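Privbridge Supper Words: a word list of home cooking talk

README, last changed 20 April 2025

Welcome! This is a collection of 1,342 words and phrases that people in Privbridge use when they cook, serve, scrape, share and argue over food. It began as a page at the back of Lacey Gosling's recipe notebook and has grown into something we are all very fond of.

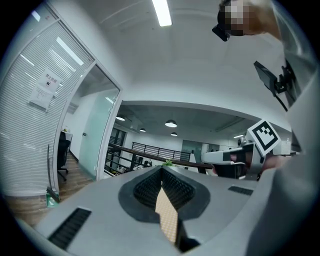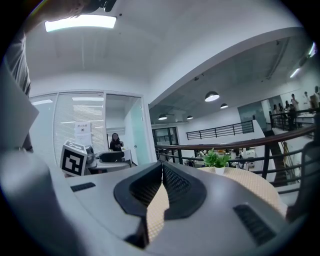
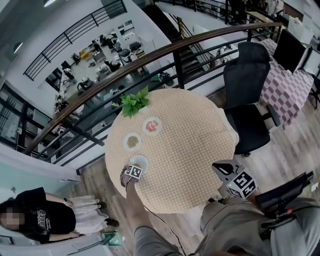
What's in it

Each entry has the word or phrase, a plain meaning, one sentence as somebody said it, and the street or village where we heard it. Where a word has more than one meaning we give each its own line, so "slack" turns up twice (a dough that won't hold its shape, and a gravy that runs off the spoon). There are 300 entries with a note on how the word is said out loud. I'd love to have more of these!

The files

words.csv is the main list, one entry per line.
sayings.csv holds anything longer than a few words, such as "that'll stick to your coat" for a heavy pudding.
sounds.txt explains the spelling we use for the spoken notes. Read it before you open the others, as "oo" and "uu" are different sounds.
queries.txt is where the puzzles live. Have a browse even if you don't need the rest.

How the words were gathered

Most came from long chats over a meal. Olga Salcedo and Normunds Mockus did the bulk of the listening and wrote things down the same evening. Adoración Mateos then read the whole list aloud to her aunts, which gave us a wonderful heap of corrections and nine words none of us had ever come across. My favourite is "dimmock", the last spoonful left in a dish for politeness.

Things to know before you use it

Dornport is thin. We only had 3 households there, all on the same hill, so please don't take a missing word as proof that it isn't used in the town. Bread and soup are covered very well, fish rather badly. Spellings are our own best go, and two people may well write the same word differently. Rude words are marked R in the fifth column.

Changes in March

Split "clag" and "claggy" into two entries.
Moved all the pickle words out of queries.txt (hooray).
Fixed the place names that had lost their accents.

Adding a word

Send it to Purificación Campos with the sentence you heard it in. A half-remembered sentence is fine, just put a question mark after it. Words for burnt bits at the bottom of a pan are especially welcome. We have plenty already and they keep getting better!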